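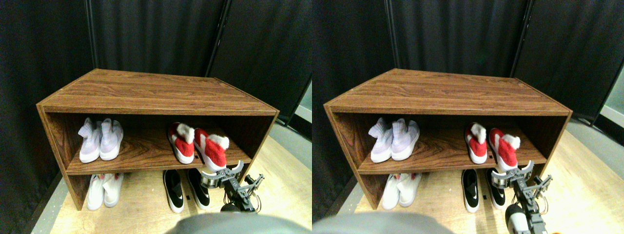
Figure 6-1. Left and right views of the shoe rack task, with the gripper at the toe of the right red shoe.

6. Showing the shoe rack task by remote control

6.1 Before you start

Read section 4 (Emergency stop) and section 5 (Hand controllers) first. In the present section we suppose that the arm is already powered and that the Kindo console shows the Ready message. If the console shows Not homed, go back to 5.2 and do the homing again.

In the shoe rack task the robot learns to move shoes on an open rack: to straighten a shoe which stands crooked, to pull it forward, or to take it off the shelf and put it on the floor. You drive the arm with the hand controllers and Kindo records what you do. One recording from start to end is called an episode. A group of episodes made with the same placing of the rack is called a set. One set has 30 episodes.

Two persons are needed. The operator holds the controllers and looks at the two views. The helper places the shoes between the episodes and keeps one hand near the stop button when the arm is moving. Please do not do both jobs alone, even for a short test.

CAUTION: The helper must stay outside the marked area of the floor while an episode is open. The arm does not know that a person is there.

6.2 Preparing the rack

1. Put the rack against the curtain with the open side toward the robot. It must stand on all its feet and not rock when you press on a corner.

2. Close the curtains behind the rack. The depth estimate works better against a plain dark background, and people who walk behind the area will not appear in the recording.

3. Check the light on the floor. A bright spot next to the rack is acceptable. A bright spot on the shoes is not, because white soles lose their edges in the views. If necessary, turn the lamp toward the wall.

4. Place the shoes in accordance with the task card. Use both levels, the shelf and the floor below it. In Figure 6-1 the lavender sneakers and the red shoes with white trim are on the shelf, and the white sneakers and the black-and-white slip-ons are below.

5. For the shoe that will be moved (the card calls it the target), let the toe come a little over the front edge of the shelf. The amount is written on the card. If the card gives no amount, use 3 cm.

6. Remove paper filling, labels and loose laces. A lace which hangs down can go between the fingers and the shoe, and the grip then opens by itself when you lift.

Note: Keep shoes of the same pair together, also when only one of them is the target. Sets where the pairs were mixed had to be recorded again in May, and it was a lot of work for the helpers.

6.3 Adjusting the two views

The operator sees a left view and a right view of the same place. They are almost the same, but the objects are shifted a little to the side from one to the other. From this difference you feel the distance.

1. Put on the headset, or sit in front of the screen if you work in flat mode. In flat mode both views stay side by side, as in the figure.

2. Look at the front edge of the rack. In the headset the edge must look like one single line. If you see it double, turn the Eye distance wheel slowly until the lines come together.

3. Move the gripper into the two views. You must see both fingers in both views before you continue.

4. A blurry gray shape at the bottom of the views does not need correction. Do not try to tilt the head down to remove it, you will lose the shelf.

5. Press Lock view. After this the head does not follow your movements until the end of the episode.

Note: In flat mode many new operators look only at the left view. Train yourself to compare. When the finger seems to touch the shoe in the left view, look at the right one also. If there is a gap there, you are not yet at the shoe.

6.4 Recording an episode

Do the movement slowly, and as much as possible without stops. The robot copies also your hesitations. If you wait in front of the shelf to think, it will later wait in front of the shelf too, and for no reason.

1. The helper places the shoes, steps back behind the line and says "clear".

2. Press and hold the side button on the right controller. A short tone is heard and the red dot appears on the console. The episode is now open.

3. Bring the gripper toward the rack from low and from the right. Do not come from above. From above, the wrist hides the shoe in both views and the brackets can hit the top of the rack.

4. Turn the wrist so that one finger goes under the toe and the other is free to close on it. With a toe that leans over the edge there is enough room for the lower position.

5. Advance until the finger is just under the toe. Stop the approach there and compare the two views one time.

6. Close the fingers with the trigger. Press softly at first. The force bar should stay in the green part. For knit uppers and for soft trim, set the force limit to 5 N before the set begins.

7. Lift the toe a little from the shelf before you pull. If you pull without lifting, the sole rubs on the board and the shoe turns to the side.

8. Move the shoe to the place which is given on the card, lower it and open the fingers fully.

9. Go back by the same way you came. When the gripper is clear of the rack, release the side button. Two short tones mean that the episode is closed.

CAUTION: Do not push the rack with the wrist or the cable side of the gripper. The thin cable runs along the outside and it can be caught by the corner of the side panel. If you feel the controller vibrate without contact of the fingers, open the fingers, go back in a straight line and call the helper.

CAUTION: If a shoe falls, let it fall. Do not try to catch it with the arm. Quick movements of the operator release the speed guard, and the arm must then be homed again.

6.5 Keep or reject

After each episode the console asks Keep or Reject. Choose before the helper enters the area.

Keep the episode when the target shoe is in the place of the card and the other shoes were not touched. A small correction during the grip is no problem. We even want some of them – the robot must also learn how to repair a bad grip.

Reject the episode when:
- the shoe was dropped from the shelf
- the rack has moved from its floor marks
- you released the side button by mistake
- a person came into one of the views
- the views were frozen, even for a moment

A rejected episode does not count in the set and you do it again at the end. Please write one or two words in the Reason field. "Bad" is not a reason. "Sole turned" or "cable touched" is useful for the persons who come after you.

6.6 Between episodes

The helper puts the target back by hand and changes its angle a little each time. A set where the shoe always has the same angle teaches the robot very little. The other shoes may also be moved by a small distance, but they stay on their level.

Rest your arm. After 30 minutes of driving the operator and the helper change places. This is a rule of the Bindemdale room and it is valid also when you feel fine. Tired hands make short, nervous movements, and you do not notice it yourself.

If the set is interrupted (lunch, fire test, end of the day), press Pause set and not Close set. A closed set cannot be opened again by the operator. Only Killian Coste or Marcelle Leblanc can do it from the server.

6.7 Common problems

The finger passes in front of the toe and does not touch it.
The distance was judged from one view only. Go back, compare both views, and approach again. If it happens often, repeat 6.3, step 2.

The shoe slides backward on the shelf when the fingers close.
The finger is too high and pushes on the toe. Go lower before you close.

The shoe comes out of the grip when it is lifted.
Check first for laces or fluffy material between the fingers. Then look at the rubber of the fingers. Dust from the soles collects there, wipe it with a damp cloth and let it dry.

The arm moves with a delay.
Close the set viewer on the second screen. If the delay stays, note the time of day and report it to Romain Rey. Do not continue to record with delay, these episodes cannot be corrected afterward.

The pattern of the wood seems to move or shake in the headset.
Long grain lines on the top surface can disturb the matching of the two views. Lower the Sharpness setting by one step. It has no influence on the recorded data.

The console shows Target not found at the start of the episode.
The name on the card and the name in the set are different. Correct the name in the set. Do not change the shoe.

6.8 Closing the set

1. Drive the arm to the rest position and wait for the long tone.
2. Press Close set and check that the count of kept episodes is complete.
3. Write the initials of the operator and of the helper on the task card and put it in the Stomport folder.
4. Set the force limit back to the normal value. The next team may work with heavier objects.
5. Leave the rack on its floor marks if another set follows. If not, put the shoes in their box, pair by pair, and switch off the lamp.

For the transfer of the closed set to the training server, continue with section 7.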